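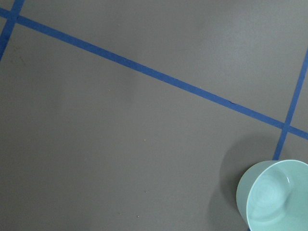
Slide 1. Taped work surface with bowl, Brevdale site.

# Speaker notes: Equipment plan for the robotics work area

Prepared for the capital planning session, March 10, 2025
Presenter: Mhairi Urquhart
Slides: Noemi Brannigan

**Slide 1: Opening**

Good morning, and thank you for making room on the agenda. The request before you covers the equipment needed to move the Brevdale work area from a trial to regular operation. I will go through what we own, what we wish to buy, and what it will cost to keep running. Rory Munro will take questions on contracts at the end.

Please leave the first slide up while people are being seated. The blue tape on the gray surface marks out the grid on which items are placed. The bowl at lower right rests across one of the lines, and I would ask you to keep that in mind when we reach the slide on fixtures.

**Slide 2: What we have now**

The site has two arms, both leased. The lease ends in July, and the supplier requires written notice before then if we intend to return or purchase them. The grid is laid by hand with tape. Tableware and other small items were bought from the general supplies line and have never appeared in an equipment budget.

*(Pause. The finance group may ask why supplies were used. Each item fell below the threshold for a capital purchase.)*

**Slide 3: What we are asking for**

The request has four parts.

| Item | Source | Budget line |
|---|---|---|
| Purchase of leased arms | Iltska | Capital |
| Wrist camera spares | Iltska | Capital |
| Work surface with printed grid | Jin | Capital |
| Service and repair plan | Umo | Operating |

The arms make up roughly 60 percent of the total. The service plan is the only part that returns every year, and for that reason it is shown separately in your packet.

**Slide 4: Fixtures and the work surface**

I would like to return briefly to the first slide. Tape is inexpensive and may be moved in minutes, which suited the trial period well. It also lifts and wrinkles, and small bits of debris show up readily on a dark surface. Staff now check the lines against a paper drawing before each session.

The Jin quotation is for a surface with the grid printed on it. Cell size would be fixed at the time of order. Kirsty Aitken has asked that we settle the cell size only after the largest items have been measured, and the order form has been held for that purpose. A bowl that reaches over a line is acceptable in some tasks. In others the placement must fall within one cell, and the cells must then be large enough to allow it.

We recommend buying a second surface at the same time. Jin charges a setup fee for each print run, and a later order would incur that fee again.

**Slide 5: Lease or purchase**

Continuing the lease would keep the first-year cost lower. Purchase becomes the less expensive choice in the second year, provided that the arms remain in use. Both cases are set out in Appendix B, with the service plan included in each.

*(If asked about resale value: we have assumed none. Myrtle Hutchins reviewed this assumption and supports it.)*

**Slide 6: Schedule**

- Cell size confirmed and Jin order released
- Notice of purchase sent to Iltska before the July deadline
- Service plan to start on the day ownership transfers
- Delivery of printed surfaces, 9 weeks from order

The work area will remain open during delivery. The taped surface will stay in service until the printed one has been leveled and checked.

**Slide 7: Decision requested**

We ask for approval of the capital items as listed and for agreement in principle on the operating line. If the full amount cannot be approved today, we ask that the arms be considered first. The camera spares may be moved to the next budget cycle without affecting the schedule.

*(Hand over to Rory. Appendix B should be on screen during questions.)*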